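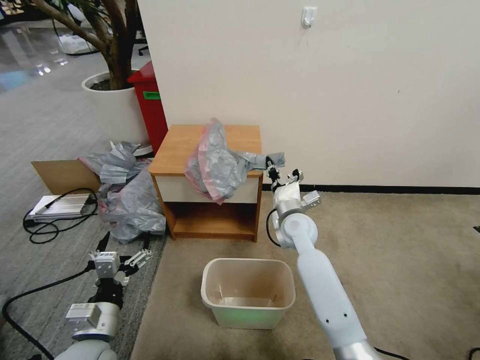
Plastic Bags, and the Corner by the Nightstand

The present entry continues the household notes begun in March and concerns the matter of plastic bags. Readers who have followed the earlier entries on linens and on the hall closet will find the same method applied. Those who have not may read this one separately.

Our household accepts more plastic bags than it needs. They come with groceries, with dry cleaning, with replacement parts ordered from Westeo, and as liners in packages that did not require a liner. For several years it was our custom to keep all of them. The custom was inherited from my mother's kitchen, where a drawer was reserved for the purpose and where the drawer, in time, could not be opened. In the present house no drawer was ever assigned, and the bags settled instead on the floor beside the small nightstand with the cream drawer front. They reached a considerable heap there. Bags were also left on top of the nightstand, where they slid forward over the drawer and made it tiresome to open.

The nightstand itself deserves a word. It was acquired from Maxine Katene when she gave up her apartment on Gilchrist Street, and it has served in three rooms since. It is small, with a woodgrain top of an orange-brown color and an open shelf below. I had intended it for a lamp and a book. It should be restored to that use, and the lamp has been waiting in the closet for the greater part of a year.

The following arrangement was adopted after some discussion.

Every bag is taken up singly and shaken out over the wastebasket. Receipts, twist ties and crumbs are to be expected. A bag that is torn, sticky or printed on the inside is discarded at once. A bag that is sound is flattened on the bed, folded lengthwise into a strip, and rolled from the closed end so that the air can escape. Rhys Lowther prefers to tie each one in a loose knot, and his method is quicker, but a knotted bag takes up more space and must be untied with the fingernails. Both methods are permitted in this house. They are not to be mixed in the same container.

The rolled bags are kept in a shoebox on the lower shelf of the nightstand. The limit is the box. When the lid no longer closes, the surplus goes to the collection point at the Kestov market, which takes clean, dry film and refuses anything with a paper label attached. I was turned away once on this ground and have since removed labels at home.

The cream-white wastebasket remains on the floor in front of the nightstand while the sorting is under way. It is a plain rectangular one and is kept without a liner, a decision which may appear odd in an entry on this subject. A liner was found to encourage the disposal of wet items, and the bedroom side of the house should produce none.

Certain other things in the same corner are to be addressed in the course of the work. The flattened cardboard leaning behind the bags was saved for a parcel that has not been sent, and will go out with the paper collection. The white power strip on the floor is still required, but its coiled black cord should be secured, and the strip moved clear of any place where bags might again gather over it. I regard this last item as a question of safety and would ask any reader with a similar corner to look at it today.

The potted tree will stay where it is. It has a good thick trunk and does well in its round white planter, and previous attempts to move it closer to the window cost it a number of leaves. The red bin beside it also stays, although its contents have not been examined recently and will form the subject of a separate entry.

A reader wrote to ask whether the Surkar bag dispenser, the kind that is mounted inside a cupboard door, would be a better solution. I have used one. It held 94 bags by my count and released them four at a time. It was passed on to a cousin, who has a deeper cupboard and reports no difficulty.

The next entry will deal with the lamp, its shade, and the correct length of cord for a bedside table.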